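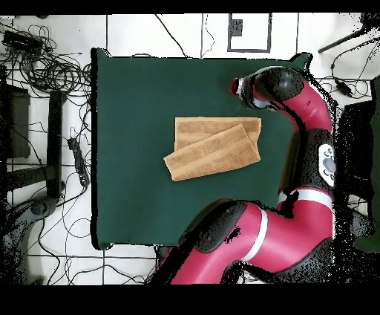

What does Cillmont do, exactly?

We wash, dry and fold towels for people who go through a lot of them. Hair salons, massage rooms, a couple of small gyms, one dog groomer, and a growing number of plain old households with teenagers. You put your towels in one of our bags, we pick the bag up, and it comes back to you clean and folded, ready to go straight on the shelf.

I'm Felicidad Calimlim and I started Cillmont in my garage with two washers and a folding table that used to be my aunt's card table. I had been managing the front desk at a day spa, and I was the one who ended up folding at closing time every single night. I got fast. I also got picky (ask my kids!) and I started to notice how different a treatment room feels when the towels are all folded the same way and stacked with the fold facing out. Clients do notice. They may not say "nice fold," but they relax a little when they walk in.

So when the spa changed hands I bought my first washer, talked my friend Remedios Pangilinan into helping me on weekends, and called every salon on our side of town. Eleven said maybe. Three said yes, and all three are still with us, which I am ridiculously proud of.

We're in a real building now, on Malhotra Street, with the tile floor we always wanted. Garage concrete is miserable to stand on and it sheds dust onto everything. Tile you can mop at the end of the day and be done with it. Remedios runs the wash side and I mostly run folding. Senthil Pinto drives the van and knows every back door and loading dock and which salons have a dog that needs to be greeted first. Adelmo Barbieri keeps the books two mornings a week and fixes dryers the rest of the time, and he will tell you which of those he prefers.

I get asked about folding more than anything else, so let me go on about it for a minute.

We fold on cloth. A bare tabletop is slippery and terry slides all over it, so you end up chasing your corners. Put a cloth down first and the towel stays where you set it. Ours are dark green, for the simple reason that you can spot white or tan lint on green from across the room, and we want to see it before you do. We shake the cloths out between customers and wash them every night.

Our house fold is in half the long way, in half again, and then in thirds. It stacks well on a 20 inch shelf and it won't come undone when somebody grabs one out of the middle of the pile. If you'd like a different fold, tell us! One of our massage therapists likes hers rolled. The gyms want them in half and half again and that's it, and I've made my peace with it. Bath sheets get an extra turn. Hand towels we do in thirds so the border shows.

Terry has a mind of its own, and I say that with love. The thick ones never give you a razor-sharp edge, they puff up at the turn, and if you press them flat you lose the fluff you paid for. So we smooth with the flat of the hand, once, and leave it alone. A top layer that sits crooked gets opened and done over. Brahim Ait Ali, who joined us in August, came from hotel housekeeping and had to unlearn the hotel press. He's now quicker than I am, and I'm only a little bitter about it.

No fabric softener, ever. It coats the loops and then the towel just pushes water around your back. We use Pusano, an unscented soap we buy by the drum, plus a long rinse. If your towels come to us stiff, give it a few washes.

We look after 218 regular accounts right now, and each one has its own tag color and its own shelf, so your towels stay your towels. Pickups run on a schedule Senthil keeps in an app called Ruteo, and you'll get a text the evening before. Missed your pickup? Call before noon and he can usually swing back.

Come by and see us if you're thinking of signing up. Monday afternoon is best, the big loads are out by then and one of us can stop and talk. Bring a towel and we'll fold it your way while you wait. The coffee is terrible but it's free, and the parking is around back.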